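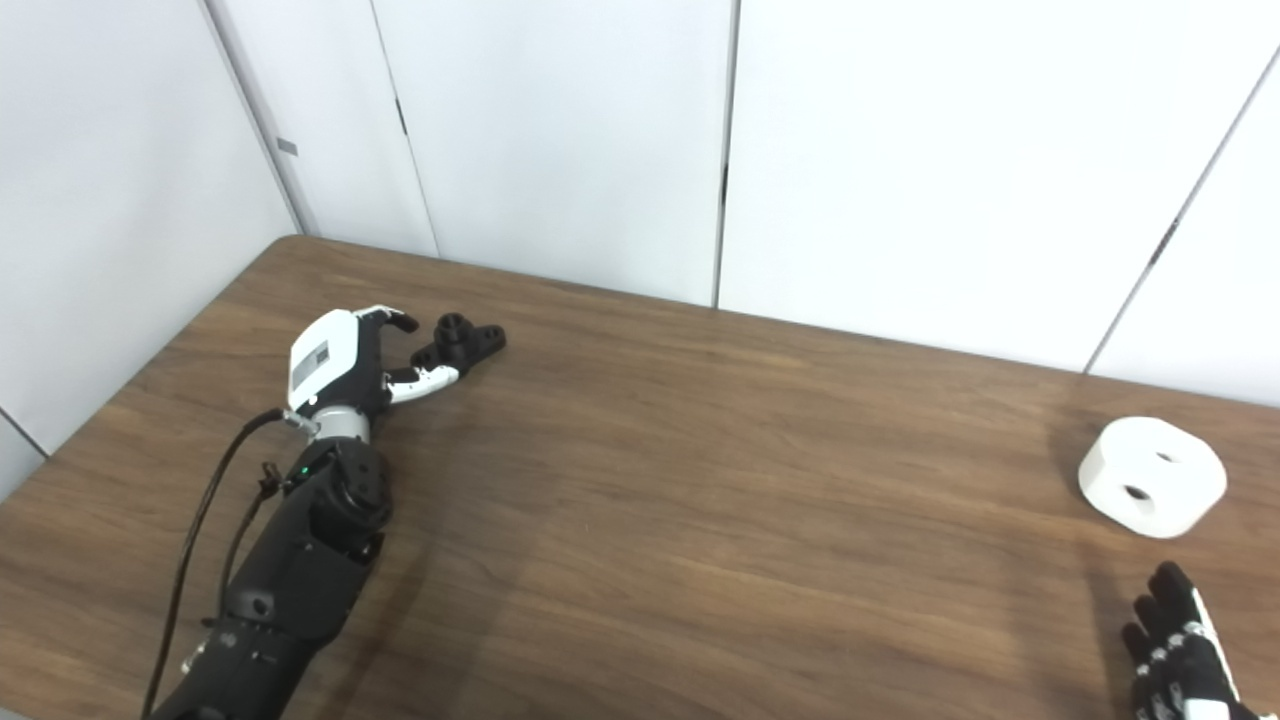
Pádraig Mulcahy told us that the robot had not taken his job but had taken the part of it he could do while talking. In his first interview he put it this way: "I used to do the fitting and have a conversation. Now I watch, and you can't talk to anyone properly while you're watching." Similar remarks came up in most of the interviews at Stovell, and they shaped how we coded the rest of the material.

Search this journal Advanced Go

4.2 From fitting to tending

Before the change, bench assembly at Stovell was done by hand. A fitter took a black base and a white cup from separate trays, joined them, checked the fit by turning the cup, and passed the piece on. The job was learned in a morning. Speed came later, and experienced fitters were proud of theirs. In April the company moved the first of its benches to a two-armed robot with humanoid hands, running task software supplied by Ahuja. The remaining benches stayed manual during the study.

We interviewed 17 people and observed work at the robot bench for 805 minutes across three shifts. All of those interviewed had worked as fitters before the change. Three of them had become tenders, the company's name for people assigned to the robot bench.

Figure 3 gives two moments of the work. In one, the black part lies just past the fingertips of the robot's left hand, with the white part on the other side of the table. In the other, the left hand pinches the black base while the right hand holds the white part from above. Fitters spoke of this two-handed hold as the point where their own skill had been. Several told us that they judged the fit through the fingers and did not look at it. A tender has to look, as there is nothing to feel.

The tender's written duties are short: load parts, clear faults, record stops. The written version leaves out most of what we observed. Tenders spent much of their time deciding whether a slow movement was going to become a stop. If they stepped in early, the cycle had to be restarted and the stop was entered under their name. If they waited, a part might be dropped and would then go to scrap. The instructions gave no rule for this. Each tender had worked out a habit, and the habits differed. One waited for the hand to open. Another went by the sound of the arm and could tell us, with his back to the bench, that it was about to fault.

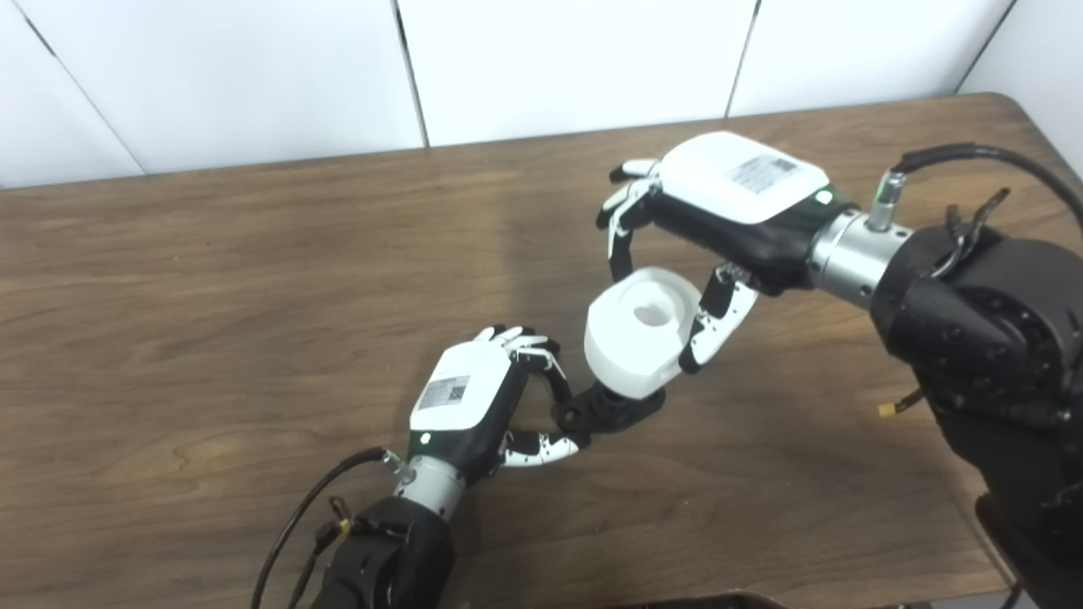
The stop log also changed how people stood with their supervisors. Fitters had been measured by finished pieces at the end of the shift, and a bad hour could be made up before the count was taken. A tender's stops are listed by time of day, so a bad hour stays on the record. The supervisors we spoke to said that they read the log to find problems with the robot. The tenders believed it was read to find problems with them. We saw no case of a tender being disciplined over the log, but two said they had let minor stops go unrecorded.

Physical strain was the one area where views were close to unanimous. Sore thumbs and wrists had been common among fitters, and people with long service welcomed the relief. The complaints about tending were of a different type: stiff necks, tired eyes, and a feeling of having done nothing by the end of a shift. One former fitter had asked to go back to a manual bench and was waiting for an answer when our fieldwork ended.

Pay was left at the fitter's rate. Management described tending as lighter work, while the tenders described it as more responsible work, and both sides used these descriptions in talks about grading. Earlier fieldwork at the Pletau plant had found the same disagreement, settled there by a separate grade. At Stovell it remained open. We return to grading in Section 5, together with the training course that Jaris now runs for new tenders.

Share 17 Comments 3

Copyright the authors Contact the editors Back to top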